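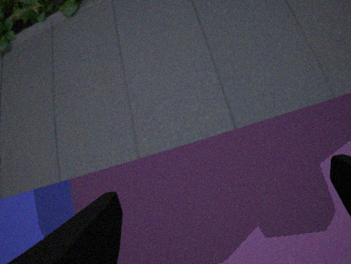

Stikdale Community Center
Annual Interior Inspection: Floors, Stairs and Exit Routes
Inspection date: January 14, 2022
Areas covered: main hall, lobby, east corridor, Gunawan Room, stairs A and B, storage
Previous inspection: November

Ratings used in this report
S = Satisfactory
M = Monitor, recheck at next inspection
R = Repair required
N/A = Not applicable

Items rated R must be entered in the maintenance log before the report is filed. Work that needs an outside contractor is to be requested through the facilities office on the standard form.

Section 1. Main hall floor (2,115 square feet)

1.1 Surface free of holes, splits and raised edges: M
Comment: One board near the stage steps sits slightly higher than its neighbor. The edge does not catch a shoe at present. Measure again at the next inspection and enter the result in the log.

1.2 Joints between boards tight and even: S
Comment: Some opening of the joints along the south wall, in line with what was recorded last winter. No action.

1.3 Finish intact, no slippery patches: R
Comment: Finish is worn through in front of the kitchen hatch. The floor was also slick there during the inspection, apparently from polish overspray. Clean with neutral cleaner and schedule a recoat. Spray polish is not to be used on any walking surface in the building.

1.4 Expansion gap at walls clear: S

1.5 Floor sockets closed and flush with covers in place: R
Comment: Cover missing at the socket nearest the piano. A temporary plate has been taped down. Order a replacement from Dondavo; the part reference is in the binder.

1.6 Game line markings legible and firmly bonded: S

Section 2. Lobby and east corridor

2.1 Entrance matting flat, clean and fully seated in its well: R
Comment: Outer mat has curled at the corner nearest the push plate. This was noted in November and was not corrected. Mat to be taken up today and replaced within the week.

2.2 Wet floor signs available: S
Comment: 4 signs, all legible. Keep two in the lobby closet and two in the kitchen.

2.3 Corridor clear to full width: R
Comment: Folding tables were stored along the corridor wall outside the Gunawan Room. They were moved at the time of inspection. The same comment appears in the last report. User groups are to be reminded in writing that the corridor is an exit route and is not available for storage at any time, including during setup.

2.4 Transition strips secure: M
Comment: Strip at the restroom door has one loose screw. Tightened on site. The hole is beginning to strip out and will need a plug.

2.5 Ceiling tiles in place, no staining: S

Section 3. Gunawan Room

3.1 Carpet tiles flat, no lifted corners: S

3.2 Cords and cables routed away from walkways: M
Comment: Projector cord crosses the path to the second door when the projector cart is in its usual position. Cord cover requested. Until it arrives, the cart is to be placed against the north wall.

3.3 Posted occupant limit visible from the entrance: R
Comment: Sign was covered by a bulletin board. Relocate the board.

Section 4. Stairs A and B

4.1 Treads sound and nosings secure: S (A), R (B)
Comment: Stair B, third tread from the bottom, nosing loose at the left end. Stair B is closed to user groups until the repair has been signed off. Stair A remains open.

4.2 Handrails firm on both sides: S

4.3 Contrast strips visible at top and bottom: M
Comment: Strips on stair A are fading.

4.4 Lighting working at every landing: S
Comment: Lower landing lamp on stair B replaced during the inspection.

Section 5. Storage

5.1 Shelving anchored: S

5.2 Posted rack load of 200 pounds per shelf observed: S

5.3 Floor cleaning products labeled and stored with lids closed: R
Comment: One unlabeled spray bottle removed. Skotuvine floor cleaner is to be kept in its original container.

5.4 Ladder inspected and tagged: S

5.5 Chair dollies parked with wheels locked: M
Comment: Two dollies have locks that do not hold on a smooth floor. Use wheel chocks in the meantime.

Section 6. Exit doors and emergency lighting

6.1 Exit doors open fully without a key: S

6.2 Exit signs lit: S

6.3 Emergency lights pass push-button test: R
Comment: Unit above the east door did not light. Battery to be replaced and the unit retested.

6.4 Outside landings clear of snow and ice: S
Comment: Salt bin at the east door is low. Refill.

General comments

The building is in fair condition. The matting, the corridor storage and the stair B nosing take priority over all other items. The recoat in front of the kitchen hatch may be charged to the $3,000 set aside for floor upkeep this year. Any balance is to be held for the contrast strips on stair A.

Reinspection of all R items is to be recorded on the reverse of this form. A copy of the completed report is kept in the office and is available to user groups on request.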